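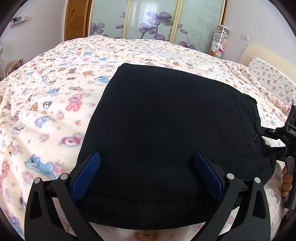 The Grornska Guidelines are a set of good-practice rules for recording household handling tasks with hand-held grippers, so that the recordings can be used to train robots. They cover folding, stacking, wiping and tidying in ordinary homes. The first version was drafted by Colm Madigan and released on 16th August by the Stelangate project, and it has since become a favorite starting point for small teams – partly because it is so wonderfully short.

Background

Early collections of folding data were often made on bare lab tables, under even light, with cloth of a single color. Robots trained on them could do well in the lab and then struggle on a patterned bedspread. Madigan, who had worked on cloth handling at Nodau, argued that homes should be recorded as they are, and that the rules should protect the people living in them as well as the quality of the data.

Main rules

Rooms are left furnished and decorated. Bedding with busy prints is welcome, and the guidelines say so in cheerful terms: a dark garment on a pale, crowded pattern is a very different problem from the same garment on a gray sheet, and a good collection has plenty of both. Worn clothes are accepted too, frayed seams included.

Two-handed tasks are recorded with 2 grippers of the same model. Finger pads must be matched, and worn pads are replaced in pairs. Each finger should meet the cloth with the ridged face of its pad, and the operator's bare fingers stay on the handle. If a hand touches the garment during a fold, the recording is marked and kept apart from the main set.

Screws on the linkage joints are checked at the start of a session and again after every 100 recordings. Loose joints change how far the fingers close, and the error is very hard to find later.

Written consent is needed from every adult in the home. Family photographs, mail and screens are covered or moved. Toys and wall decorations may stay unless they carry a name. A resident can ask for a recording to be removed at any time up to the October release of each year's set, and afterward through a separate request form.

Labels

Every recording gets a plain label giving the item, the surface and the task. Where the item is uncertain, the labeler writes "dark fabric item" or similar and does not guess. This small rule is one of the most admired parts of the text, and the Moynihan labeling handbook repeats it word for word.

Use and revisions

The first full set made under the guidelines held 3,000 recordings from 113 homes. A later revision added advice on wide-angle lenses, whose curved view can make a flat bed look domed, and a section on closets with glass doors. Rules for shoes and bags are still in draft.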